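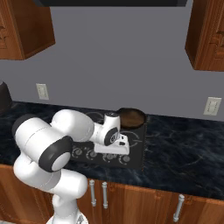
Frying pan at the cooktop

Rullden Supper Club: Your Questions

Do I need to know how to cook?
Not at all! We meet in March for 11 evenings, and half the group usually starts out nervous about frying an egg.

What does Khải Lương teach first?
Caramel fish, his grandmother's way -- slow, sticky and so good over rice.

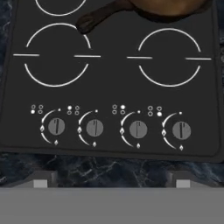 Can I join if I don't eat fish?
Yes, please do! Bình Doãn has a tofu version that some of us like even better (me included).

What should I bring?
An apron and a box for leftovers. 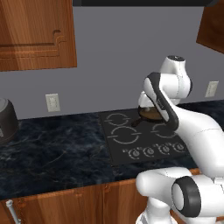

Rice is the thing people write to us about most, so here goes. Rinse it 3 times, then let it sit with the lid on after cooking. If you use an electric cooker, find it a spot near an outlet just above the counter, so the cord stays short, and keep it out from under the cabinets -- all that steam has to go somewhere!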